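Notebook, bench 2
June 2018
Visitors: the Oritz people, plus whoever they brought along

Writing this up while the coffee is still doing something. Open day number whatever, my third as designated talker. Vilgot got out of it by claiming a dentist.

Setup began at 900, military style, on Madhu's orders. She had a run sheet. The run sheet had a line for "buffer" and we used up the buffer looking for the extension lead, which was under Trilok's coat. Task for the day was cabinet storage: blue boxes, one shelf, one door. We argued last week for something flashier and lost. Petrică's view is that visitors like a task they could do themselves, so they can feel superior for a minute and then start asking good questions. He was right, which he will mention.

Wrist view checked before the doors opened. Exposure fine on the carpet, close stuff a bit soft, as usual. Left the focus alone.
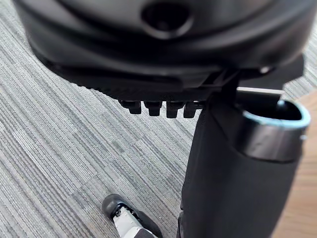 Group one was polite. They stood behind the tape and nodded at everything, including my wrong answer about battery life (corrected later, by email, with groveling). Group two had Aitana Sepúlveda from Oritz in it and she does not nod. Her questions, for the record:

Why start with the door already open? Because we haven't got door opening to a point where I'd show it to anyone with a purchasing budget. I said "scope." She wrote something down.

What happens if a box is put on the shelf at an angle? Nothing, it's on the shelf at an angle. She wanted to know if the next one cares. It should. Trilok to look at whether the planner treats a skewed box as an obstacle or as furniture.

Can it do the same thing with a shelf it hasn't seen? Told her that was the December milestone. Madhu gave me a look, so perhaps it is now.

Logged 433 in the run counter at the start of the afternoon. Please stop resetting the counter. The 30 second pause between attempts feels like nothing at the bench and like a church service with an audience. I filled it with the story of the Joshi mount, which got a laugh in group one and total silence in group two.
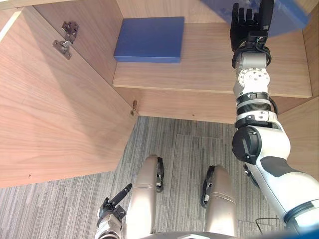 Head view, right hand up at the shelf by a box, one box already on it.

Things to fix before we do this again:

Cable on the floor near the cabinet. Tape it down or move it, I don't care which, I spent half the demo looking at it.

The head view on the big monitor was a hit. People watched that and ignored the robot standing next to it. Put the monitor closer to the tape.

Signage. The Sindden poster still has the old name of the project on it.

Job 3213 (the wrist log export) is still open and still mine. Did not touch it today.

Aitana wants a follow-up call. Petrică is taking it, seeing as he likes questions so much.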